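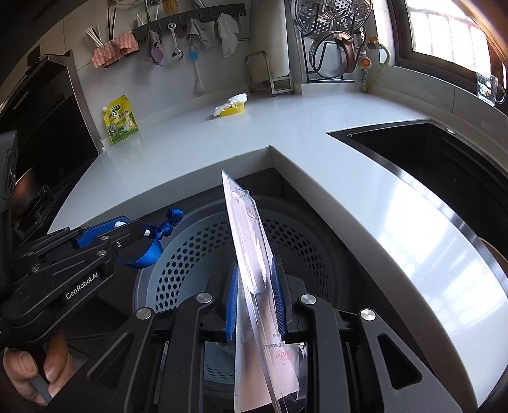

Fig. 1. Clear package with pink card, blue satin ribbon, round basket with a perforated wall.

Unit 2: Small Gifts, Packaging, and the Basket
Household Organization, evening section, Pliltbridge
Notes by Zuzana Bednárik, revised 2019-07-22

Bring your reading from Unit 1. If you have not done it, bring a convincing face.

1. Why gift leftovers get their own unit
A shower, a christening or a first birthday leaves behind two kinds of stuff. There are the presents, which people put away, and there is everything the presents came in, which people put in a drawer and call "useful." Radek Hrnčiar's handout from the May session names this second group the residue. I have kept his term, mostly because I could not think of a ruder one.

2. Flat things and curly things
The package in Fig. 1 is a typical flat thing. It has "Baby" in reddish script on it, and the print is upside down from where we stand. Flat packages should be filed on edge, like records. Laid down they slide under everything else and come to light when the baby is in college.

Ribbon is a curly thing. A satin loop with its bow still tied looks finished and stores badly. Untie it, smooth it, wind it around a card. Anything shorter than 20 centimeters goes out — yes, even the nice blue.

3. The basket
For sorting we prefer a round basket with a wide rim and holes in the wall. You can see into it a little from the side, so you can't pretend it is empty. Put it low, under the inside corner of a counter, and work from above. Students who set it on the counter end up with a full basket and no counter.

Order of work:
Packages first, on edge.
Ribbon second, untied.
Cards last. You will stop to read them, so allow time.

4. The Ormont rule
A household may keep one basket of residue. When it is full, something leaves before anything enters. I once met a family in Ormont with 600 gift bags and a strong position on waste. We did not finish that visit.

For next time
Sort one drawer at home and write 200 words on what you could not throw out. Drawings accepted. Excuses go to Radek, who collects them.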